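Skimach Stage Fan Pair, 4-Rib

Item 2767
In stock, ships from Ferville

Big feather fans for burlesque, cabaret, drag, cosplay acts. Sold as a pair, left and right hand. Ostrich on the outside, turkey underneath so the shape holds up when you move fast. Opens wide, closes flat enough for a garment bag.

Colors: black, ivory, hot red, teal. Teal is backordered til July, sorry.

Staves are clear acrylic. Handle is wrapped, grippy even with body glitter on your hands. Bolt can be tightened with any small screwdriver (not included).

Doing a sci-fi or comic book number? Ask for the Milard LED strip add-on, item 1135. Clips along the staves, runs on coin batteries, 6 light modes. Fits both sizes. Take it off before you steam the feathers!!

Care: shake out, hang up, no hairspray. Steam only, never wash. Dyed colors can rub off on pale costumes when your sweaty, so test first.

Spare feathers and bolts are on the Mwakalinga parts page. Returns ok if unworn and tags still on. Custom dye jobs are final sale.

Orders in by 4 pm go out same day, ussually. 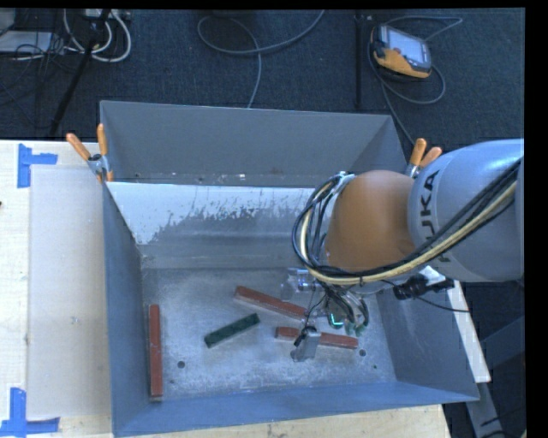
KUKA arm over a gray metal bin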